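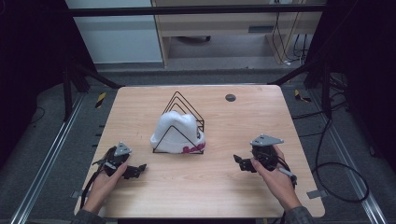

murnetti_fan
disagree with the whole premise tbh. Hand grippers are faster, sure, but you get wrist moves the arm cant copy. We threw out a pile of ours at replay. Joint limits every time.

tablesaw88
how many did you do before you noticed

murnetti_fan
1235. dont want to talk about it

oakgrain
lol. Remote control has its own problem tho, everyone drives the arm like its made of glass. Soft stuff like a knit hat, you push too slow and it just folds over where you dont want it. By hand you feel the cuff catch on the wire.

Lenbridge_Lou
Same here. On the Rinero arm I managed 5 good ones in a whole afternoon by remote. Two handed is worse, my left always lags

murnetti_fan
so practice? 300 clean remote demos beat teh big sloppy pile. Every one of them is something the arm can really do

oakgrain
not for cloth. and you can check reach while recording, Moon has a script that beeps when you go outside it. Elbows in, cables slack, start both hands from the same spot each time

tablesaw88
does the beep thing work with two grippers or only one

oakgrain
two. needs a config line for the left, I'll paste it Wednesday when Im back at the bench

murnetti_fan
ok will try the script. still think remote wins for anything rigid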